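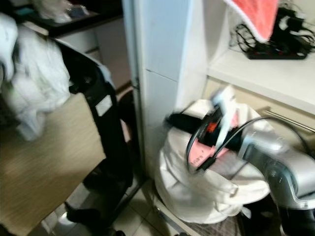 *Gripper unit at close quarters with a fabric bag, cable run over the housing. Head camera view.*

## Skeltham G6 two-finger gripper

**Supplied by Guratholm Equipment Loans. Page revised 2019-03-30.**

The Skeltham G6 is an electric two-finger gripper intended for service arms working in furnished rooms. It is available from Guratholm for purchase or for trial loan, and may be ordered alone or with the Ramari wrist adaptor. Institutions comparing it with the Sung parallel gripper may borrow both units under a single agreement.

The gripper is suited to the handling of cloth, bags, small appliances and household containers. It is not approved for food preparation, for use outdoors or for lifting persons.

### Specification

| Item | Value |
|---|---|
| Fingers | 2, interchangeable |
| Rated load | 3 kg |
| Mass without adaptor | 600 g |
| Grip force settings | 6 |
| Control | Ramari controller, or serial link |
| Service interval | 3,000 operating hours |

The rated load applies to rigid objects held at the centre of the fingers. For soft goods, the customer should begin at the lowest force setting and increase it one step at a time.

### Approach and clearance 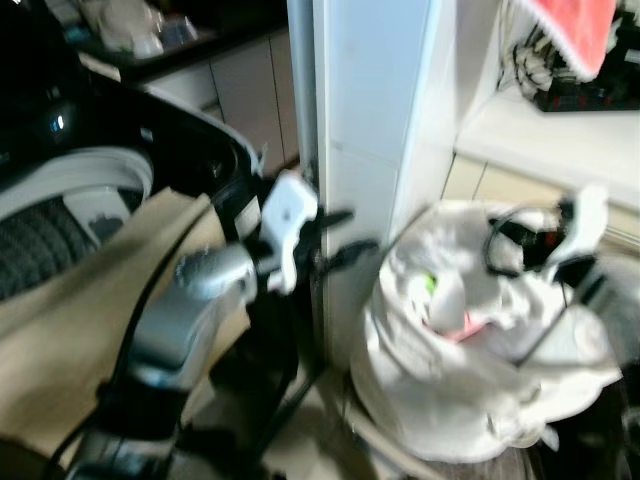
Clearance should be assessed with the gripper fully open and the arm in the posture it will use for the task. Finger width taken from the drawing is a poor guide on its own, as the wrist joint and the cable both add to the space required. Particular attention should be given to approaches made beside a fixed upright. With the open gripper just to the left of a white pillar, as shown, the black part projects towards the base of the pillar while the cable follows the arm in a wide arc, and both must be allowed for when the path is planned. The minimum clearance entered in the controller should be taken from the widest point of the whole assembly.

The cable may be routed outside the arm or through the optional sleeve. Where it is routed outside, enough slack must be left for full rotation of the wrist, and the run should be checked again after any change of tool.

### Choosing between the G6 and the Sung unit

Both grippers were assessed by Young-sook Wang of our applications department, using the same arm, controller and head camera. The principal findings are given below.

- The G6 closes more slowly at its lowest setting and is easier to stop part-way.
- The Sung unit has the slimmer body and is preferred for shelves and drawers.
- Finger changes on the G6 need one hex key. The Sung unit needs two, and the screws are small.
- Both units lost track of loose fabric when the head camera moved quickly. A slower head speed is advised during the final approach with either gripper.

Customers whose work consists chiefly of laundry or storage tasks are advised to request the padded fingers at the time of ordering. These cannot be fitted to the Sung unit.

### Trial loans

Loans are offered to universities, care providers and registered workshops for a period of 6 weeks. The borrower is responsible for return carriage and for any damage to the fingers beyond ordinary wear. Units with the padded fingers are fully reserved until the end of April.

Enquiries concerning loans and technical compatibility should be addressed to Mal-soon Seol, Equipment Loans Office, Guratholm. Please state the make of arm, the controller version and whether a wrist adaptor is already held.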